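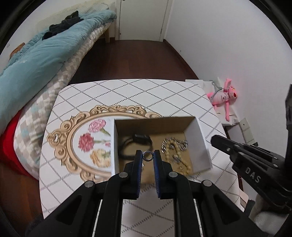 Search this journal Enter keyword or author

4.2 Box size and reported damage

Small hardware is often mailed in boxes much larger than the item. We asked whether this affects how often buyers report a part as missing or damaged. Khalil Azar and Lucimara Barbosa collected 232 return slips from two mail-order shops, Jaber and Tullex, over one winter ending in February. Slips with no stated reason were dropped, as were those for orders of more than one item.

Of the slips that remained, 85 named a missing part. Most of these came from orders packed in the largest stock box. Buyers wrote that the part had slipped under a flap or was thrown out with the paper fill. Damage to the part itself was rare in both shops — metal rings, hooks and washers seldom break in the mail — and we do not analyze it further.

Item size matters here as well as box size. A small metal ring takes up very little of an open cardboard box (Figure 3), and a brown interior in shadow does not help a buyer who is looking for it. Tarawneh's earlier survey of packers reached a similar view, although it covered only 24 workers at one site.

Figure 3. Small silver ring and open cardboard box, brown inside and white outside.

Jaber changed its packing rule midway through the period and began taping small parts to a card. We treated the 52 slips dated after the change as a separate group. They are too few to support a firm claim, and the shop also raised its return fee in the same month. Section 4.3 looks at the fee.

We use cookies to improve your visit. Accept all Manage settings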